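Workshop Notebook – Siststead Packing Room
Entry 58, June
Kept by Nawal Bouzid
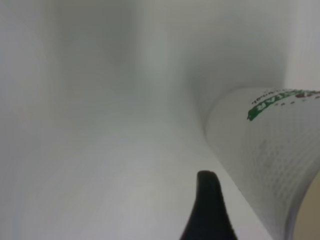
The morning was given over to the paper goods shelf and to the wrapping bench, both of which had been left over from the previous entry. Work began at 8:40 a.m. and finished shortly before lunch. The purpose was to settle where opened rolls are to be kept, to bring the shelf labels into line with the stock book, and to try the two grades of wiping paper on the glazed sample tiles before the next order is placed.

Shelf and stock book

The stock book listed 428 rolls received under the present order, number 2223. The order was placed with Govberg in the autumn and has been drawn down since then. The book does not distinguish between rolls issued to the packing room and rolls issued to the print room next door, and for that reason the balance shown at the foot of the page cannot be relied upon. I have ruled a new column for the print room, beginning with this entry. Earlier issues will not be reconstructed.

Unopened stock has been moved to the lower shelf, where it is clear of the sink. Opened rolls are to be stored on the middle shelf, standing on end. Rolls laid on their sides tend to flatten where they rest, and a flattened roll feeds badly from the bench spindle. Colleagues who prefer to work from a loose roll at the bench may continue to do so, but the roll should go back on the shelf at the end of the shift.

The old shelf labels were handwritten and several had faded. New ones were typed and taped to the shelf edge. The label for the cotton cloths is still missing because the final count of cloths has not been agreed with the print room.

Wiping trial

Two grades were compared, the embossed grade from Gumeck and the plain grade from Rothe. The sample tiles were dusted with dry plaster powder and wiped by hand, first with a dry sheet and then with a sheet dampened under the tap and wrung once.

Gumeck, dry: picked up most of the powder in one pass. A slight haze remained along the tile edges. Little lint.

Gumeck, damp: tile clean after a second pass. The sheet held together when folded in four and did not pill.

Rothe, dry: powder was pushed ahead of the sheet and had to be gathered at the corner of the tile. No lint that I could find.

Rothe, damp: tore along the fold on the first tile. Repeated with a fresh sheet on another tile, with the same result. Usable if folded in half only.

The plain grade is the better choice for interleaving, where a flat surface matters and no strength is called for. It left no pattern on the waxed test card after being pressed under the heavy board for the length of the morning. The embossed grade left a faint pattern on the same card and should not be placed directly against waxed or freshly varnished work.

It would be sensible to carry both. My recommendation is that the embossed grade be held at the bench for cleaning and the plain grade be kept in the wrapping drawer – and that the two not be mixed on one shelf, as the rolls are of similar width and are easily confused once the outer wrapper has been removed.

Wrapping bench

The bench was cleared and wiped down. The tape dispenser has a worn cutting edge and leaves a ragged end, which then catches on the tissue. A replacement blade has been requested. Until it arrives, please use the scissors kept on the hook.

The spindle was removed and its end cap tightened. It had worked loose again, as noted in an earlier entry, and a dab of thread compound was applied this time. If it loosens once more the cap should be replaced outright.

Offcuts of wrapping paper longer than a forearm were kept and rolled together. Shorter pieces went to recycling. The cardboard cores are being saved for the print room, which uses them for storing small proofs. A box for cores has been set beneath the bench, and it would be appreciated if remnants of paper were peeled off before a core is placed in it.

Matters outstanding

Cloth count to be agreed and label typed.
Dispenser blade to be fitted on arrival.
Print room to confirm whether it wishes to keep its own paper stock or continue drawing on ours.
Wiping trial to be repeated on unglazed tile, with the Rothe sheet folded in half.
Waxed test card returned to the drawer under the heavy board, to be looked at again with the next entry.

N. Bouzid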